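Fesetti Sim Support — Ticket 448
Subject: Gripper comparison: wrist view shows the wrong linkage compared with the Franka hand
Opened by: Niloufar Najafi
Assigned to: Kavinda Samarakoon
Status: Open, waiting on reporter
Component: Lomik scene loader / camera presets

Original report

Hi all! First, the new dining table set is a joy to work with. I'm comparing two end effectors on it, the stock two-finger parallel hand and the Sikder linkage gripper, with the same grasp planner behind both. The parallel hand runs beautifully. The Sikder one loads, opens and closes on command, but my grasp scores drop like a rock the moment I turn on the wrist camera.

What I've tried so far:

1. Restarted the loader and cleared the asset cache. No change.
2. Ran the parallel hand with only the two outside cameras, seed 788. Scores look normal.
3. Swapped in the Sikder gripper with the same outside cameras. A little lower, but nothing scary.
4. Added the wrist camera. Scores collapse, mostly on anything low and close to the fingers.

Renders from the table set, two outside views and one from down at the gripper:

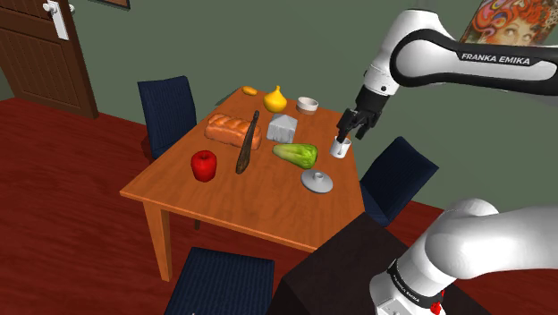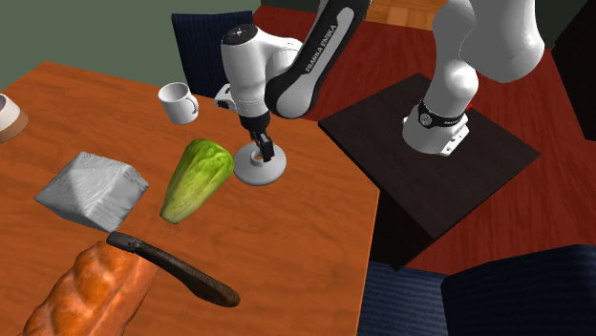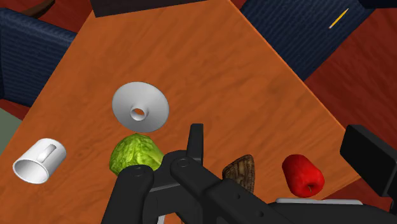
Reply from Kavinda Samarakoon, 10:40

Thanks Niloufar, lovely clear report. The third render tells me a lot. The left finger covers part of the cabbage and the linkage hides the lower half of that brown wedge. If your planner segments from that view alone, it gets half an object and guesses the rest. The apple is in the open, so I'd expect its score to hold up. Can you check?

Also, please send the mount preset name. There are two for the Sikder gripper, and one of them was drawn up for a slimmer hand.

Reply from Niloufar Najafi, 11:15

You called it, the apple is fine! Cabbage and wedge are the bad ones. Preset is wrist_near. I didn't even know there was a second one.

One more question while I have you. In the second render the parallel fingers are over the center of the gray disc, and my planner wants to grab it by the raised hub. Is that hub real collision geometry or only in the visual mesh? I'd love to use it as a test for both grippers.

Reply from Stela Dinu, 13:05

Jumping in for the collision part. The hub is in the collision mesh, so go ahead. Keep the friction at the default for both grippers or the comparison won't mean much. For the mug, the parallel hand does well with a grip at the rim and side like the one in your first render — I'd start the Sikder gripper from the same approach and see how it copes. Really curious about that one, please post numbers!

Reply from Kavinda Samarakoon, 14:30

Steps to try, in this order:

1. Switch the preset from wrist_near to wrist_high.
2. Reload the scene. A plain reset keeps the old camera pose (known bug, fix planned for December).
3. Turn on the self mask so pixels belonging to the gripper are dropped before segmentation.
4. Rerun seed 788 with all cameras, then again with the wrist camera off.
5. Attach both score files here.

If step 4 still shows a big gap, send me the planner config as well. I suspect it weights the wrist view too heavily when the cameras disagree.

Reply from Niloufar Najafi, 16:50

Steps 1 to 3 done, and wow, what a difference on the cabbage! It's within 4 points of the parallel hand now. The wedge is better but still jumpy, two good runs and then a silly one where the fingers close beside it. Score files and config are on the Novville share under this ticket number. The hub test is queued for tonight.

Internal note, Kavinda Samarakoon

Config received, wrist view weight is at maximum. Asked Fengying Cheng to look at making wrist_high the default for linkage grippers. Leaving this open until the wedge runs are back.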